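Product review: Katiyar flat sheet, single, cream with coloured lines
Supplier: Flida
Reviewed for the Tetora Residences purchasing list by Panya Wattanapong, Linen and Furnishings

The Katiyar flat sheet was put forward in January as a possible replacement for the plain white sheets now issued to single rooms. Tetora Residences holds 800 sheets in circulation, and any change of supplier must be justified on wear, appearance and price. The present review covers daily use and laundering. Fire safety paperwork is handled separately by Jalen Halvorsen.

The sheet has a declared thread count of 300 and is sold singly at 398 baht, with no reduction offered on smaller orders. It arrives folded in a plain sleeve with a care card in two languages. The folds are sharp and remain visible on the first day unless the sheet is pressed. Residents who took part in the trial were asked to use it exactly as they would their own bedding, including as a cover during the day, when many rooms have no other surface large enough for snacks and drinks. 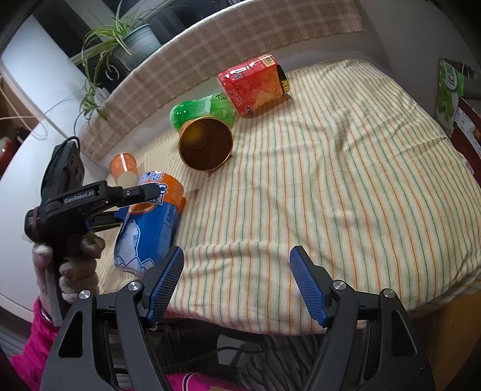

Creasing was the most common complaint. The fabric gathers readily when weight is moved across it, and it does not settle again without being pulled straight from both sides. The Vesska sheet tested last year behaved better in this respect, although it was also heavier and took considerably longer in the dryer. Residents who tucked the Katiyar sheet in firmly at the foot reported fewer difficulties. Those who left it untucked found it had shifted by the evening.

The cream ground was well received. It looks warmer than the current issue under ceiling lights and is more forgiving between changes. The coloured lines are thin enough not to clash with the blankets already in stock, and they make it easy for laundry staff to separate these sheets from the white ones. Two residents felt the pattern was old-fashioned. The department does not regard this as an obstacle. 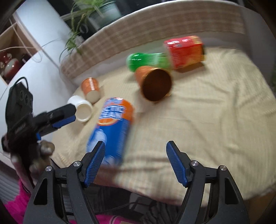
Laundering was carried out over 20 cycles at the temperature stated on the card. Colour loss was slight and even. Shrinkage was within the supplier's stated allowance, but the hem at one end had begun to pucker by the close of the trial, and one sheet was withdrawn with a loose thread along the selvedge. Tea and fruit drink marks came out when treated the same day. Marks left overnight needed a second wash – and one tea stain remained faintly visible after it. 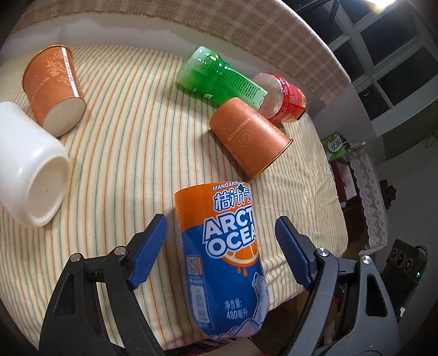 Orange-flavour drink bottle (Arctic Ocean mandarin, 480 ml) on the cream sheet, with its fine orange and green stripes.

The sheet is comfortable, dries quickly and can be folded by one person. Its weaknesses are the hem stitching and the tendency to crease, and the first of these is the more serious for an establishment that launders in bulk. Flida has been asked whether a double-stitched hem can be supplied at the same price.

Recommendation: suitable for single rooms in limited numbers. The department proposes an initial order for one residence, with the hems to be inspected at each linen change. The white sheets should remain the standard issue elsewhere until Flida has replied.

Rating: four out of five for comfort, three out of five for durability.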